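4.2 Floor Care Between Scheduled Cleanings

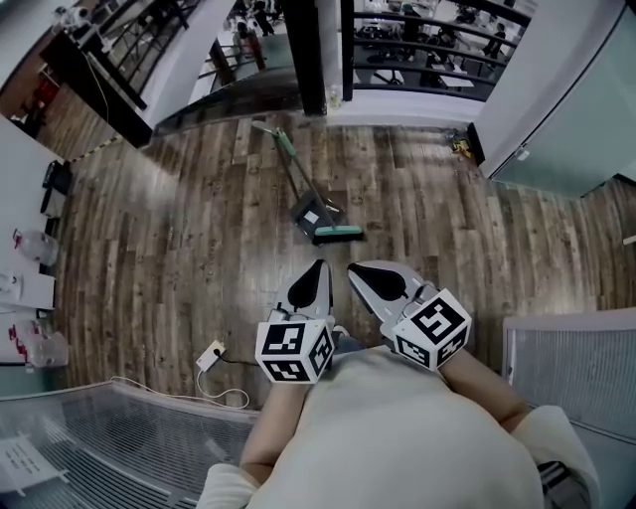

Figure 4. Floor mop with a long green-and-silver handle lying on plank flooring, with a small cluster of yellow and green debris near the wall. Room in the Tellville sample.

The first part of the study dealt with scheduled cleaning, meaning the sessions that households planned ahead and set time aside for. This section deals with what happened between those sessions. We call this interim floor care. It covers any action taken on the floor in response to something noticed there: crumbs, a spill, a leaf brought in from outside, hair along a wall. It leaves out vacuuming or mopping a whole room, even when that was done on impulse, which we coded as an unscheduled full cleaning and report in Section 4.3.

The data come from 263 households in the Tellville and Forora districts. Each household kept a short log, one line per action, recording the room, the tool used, what was being removed, and where the tool was before and after. Households in Forora began logging in March, one month after those in Tellville, and for that reason the two districts are not compared week by week. The logs were supplemented by room photographs, and these were used mainly to check how the respondents' own words for tools matched the objects they had. The match was poor in one respect. "Mop" was applied to flat mops, string mops, sponge mops and, in several logs, a squeegee with a cloth over it. We recoded these entries by head type wherever a photograph allowed it and left them as "mop, unspecified" where it did not.

Head shape matters for this kind of task. A rectangular head such as the one in Figure 4 can be set flat against a straight wall, and respondents who owned one often mentioned this. Debris in our logs was reported more often near a wall or under a counter than in the open part of the room. One Tellville respondent wrote that crumbs "go to the edge and stay there." A wide head was described as good along the wall and poor in corners, where most respondents switched to a hand brush, a damp cloth or their fingers.

Plank floors raised a separate set of comments. In rooms with mixed browns and greys or a strong grain, respondents said that small dry debris was hard to see from standing height unless it was a bright color. Yellow and green bits were noticed; brown crumbs were found underfoot. Several logs record a piece of food being picked up hours after the meal it probably came from, and a few describe a knot in the wood being wiped at by mistake. Households with plain pale floors made none of these comments. They logged more actions per week, though it is not possible to say from the logs whether their floors got dirtier or whether the dirt was simply easier to see.

The storage question gave the clearest result in this part of the study. We had expected that tools kept out in the room would be used more often for small debris than tools kept in a closet, and this was the case in both districts. The difference was larger than expected for dry debris and almost absent for spills. A spill was dealt with at once using whatever was within reach, usually a paper towel. Dry debris was left until a tool was at hand — in closet households, this often meant until the next scheduled cleaning.

Some households kept no fixed place for the mop at all. In these logs the entries for "before" and "after" read "kitchen floor," "leaning by the door," "on the floor by the wall" and so on, with the location changing from line to line. We first treated these as incomplete entries and sent them back for correction. The respondents confirmed that they were right. The mop was put down where the last job ended, and the next job began from there. We added a third storage category, "in place of last use," and recoded the earlier logs to include it.

Long-handled tools in this third category caused some trouble of their own. A handle laid across the floor takes up a good part of a small room, and respondents reported stepping over it, pushing it aside with a foot, or moving it to open a cabinet. Leaning the tool against a wall was said to be no better on smooth floors, as the handle slid. Low outlets and the cables running from them were a related complaint. Respondents with a cord on the floor tended to clean up to the cord and stop, and then to clean the other side as a separate pass or not at all. Unplugging before cleaning was logged in a small number of homes and almost only before wet mopping.

Counters and shelves entered the logs less often than we had planned for. The form asked whether a nearby surface was cleared or wiped in the same session, on the view that debris on the floor usually begins higher up. Most respondents left this line blank. Where it was filled in, the order varied. Some wiped the counter first and then the floor, which is the order given in the Ralance household guide that we handed out with the logs. Others did the floor first and brushed the counter later, and in those homes a second floor entry sometimes followed on the same day.

Two limits should be noted. The log relied on people writing down very small acts, and acts that took a few seconds are likely to be missing. To get a sense of this, we used the Bataineh recall form with a subset of the Tellville households at the end of the logging period. Picking something up by hand was recalled far more often than it had been logged, while mop and broom use matched fairly well. We therefore treat the figures for tools as usable and those for hand pickup as a lower bound.

The second limit is that the photographs show a room at one moment. They were used to identify tools and floor types and were not coded for cleanliness. A photograph with debris near a wall says nothing on its own about how long the debris had been there or when it was removed, and no such reading was attempted for Figure 4 or for any other room in the sample.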